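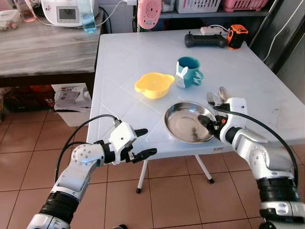

Table clearing

Table clearing is the household job of taking used dishes, cutlery and serving pieces off a table after a meal and getting them to the sink, the dishwasher or a nearby counter. In most reference works it is treated as part of dishwashing. In some Canadian home economics writing it gets its own entry, mainly through the work of Huguette Fortin, whose handbook The Working Kitchen gave it a full chapter. Related terms: bussing (restaurants), clearing up, doing the table.

Terminology

"Clearing" covers removal only. "Scraping" is the transfer of leftovers to a bin or green bin. "Stacking" is nesting of like pieces. Fortin also used "landing" for any flat surface where dishes wait between table and sink - a counter, a side table, the lid of a chest freezer at the cottage. The word didn't catch on much outside her readers.

Sequence

Usual order, with local variation:

Cutlery first, gathered in one hand or laid across a plate
Drinking vessels, by the handle where there is one
Small bowls, nested by size
Plates, scraped then stacked
Serving pieces
Non-dining items, returned to wherever they belong
Wiping down

Some households start with glasses. Fortin prefered cutlery, on the grounds that a loose fork is what slides off a stack on the way to the sink. The Farquharson method, named for a boarding house, reverses it altogether and starts with the serving pieces, then works inward. Suited to long tables, slow on small ones.

Tableware

Bowls cause most of the trouble. They differ in depth, rim and material, and a set that has lost a few members over the years seldom nests properly. Stainless steel is light for its size, doesn't chip, and is generally carried by the rim, one hand, tipped sideways once it has been emptied.

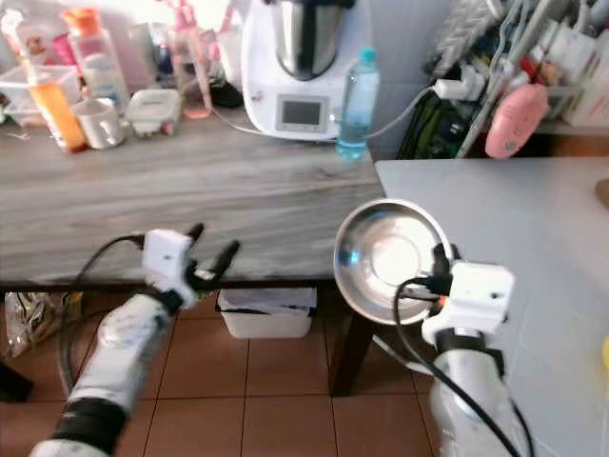 Landing surfaces are where the job tends to stall. A counter or second table that ought to be taking dishes is often already doing duty as storage, and appliances stay out between uses. A food processor with its mixing bowl still set in the top takes the middle of the back edge, a water bottle gets parked in front of it, a clear storage box and a bottle of something orange fill in beside, and the working part shrinks to a strip along the front. Fortin's advice was to clear the landing before the table. Rarely followed. Where two surfaces meet at different heights the lower one is normally used for heavy pieces, the higher one for things to be dried and put away.

Plastic bowls, coloured ones especially, are common in homes with children. Tab handles or a spout help with pouring but get in the way of nesting, so these go on top of the stack or travel alone. Mugs with raised figures on the outside (animals, mostly) won't stack at all and are carried singly. Lids and small cups go inside the largest bowl, along with any teaspoons.

Non-dining items

Tables used for more than eating pick up other objects: chargers, power strips, game controllers, tape measures, mail, pill organizers. Practice is split. One view has everything off before the meal. The other tolerates a "back row", with these things pushed to the far edge and the near half kept for food.
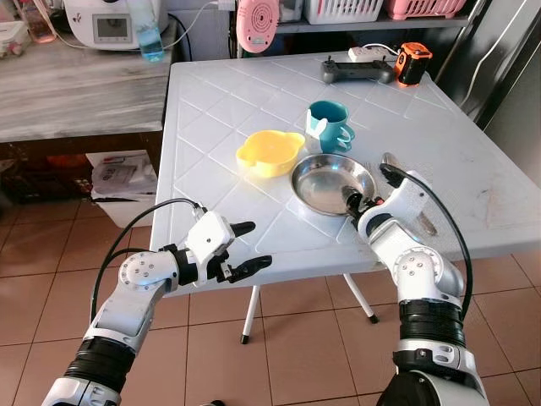

The back row is more usual where the table is a folding one and has no fixed place in the home, being desk, workbench and dinner table by turns. Anything on a power cord is lifted and wiped under last, with the cloth wrung out well. Controllers go in a drawer, in theory.

Surfaces

Moulded plastic folding tables often have an embossed top, diamonds or squares. It hides scratches. It also holds crumbs, and a flat cloth skims right over them; a soft brush worked along the pattern and then a damp cloth is the standard fix. Wood-grain tops are easier, though pale greys show tomato sauce rings. Tile floors underneath should be swept after the table, not before, for the obvious reason. Grout lines need a second pass.

Equipment

Trays, bus tubs, crumb brushes, dishcloths. The Bronerow tub is deep with a sloped end for cutlery. The Prurnico tray has a high lip and a rubber mat, and is the one most often mentioned in older camp kitchen manuals. Teh Gollo caddy holds cutlery upright in three wells, handles up.

See also

Dishwashing
Dish rack
Folding table
Tea towel

Last revised 2021-11-01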